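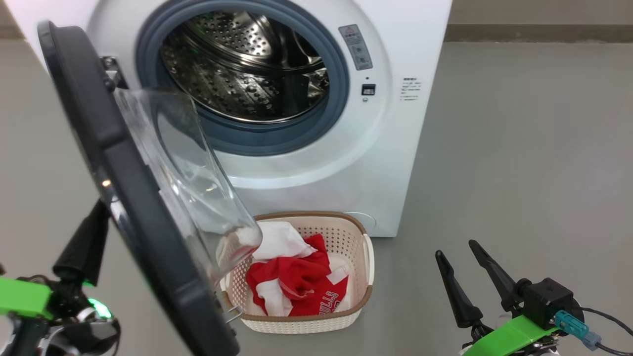

Edelstahltrommel, Gummidichtung, kleines grünes Licht: eine Waschmaschine mit offener Tür.

Meine letzte Reparatur sollte 149 Euro kosten, das Ersatzteil allein 103. Dafür wirft man ein Gerät weg, das sonst noch Jahre liefe. Ich halte das für falsch und finde, Hersteller müssten Teile 22 Jahre lang liefern.
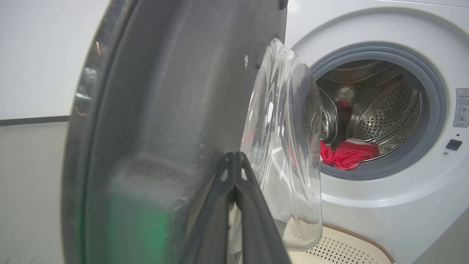 Reparieren muss sich wieder lohnen. Die Werkstatt Bosman in meiner Straße hat im April geschlossen. Ein paar Kratzspuren am Türrahmen, wie hier am dunkelgrauen Kunststoff, sind kein Grund für einen Neukauf.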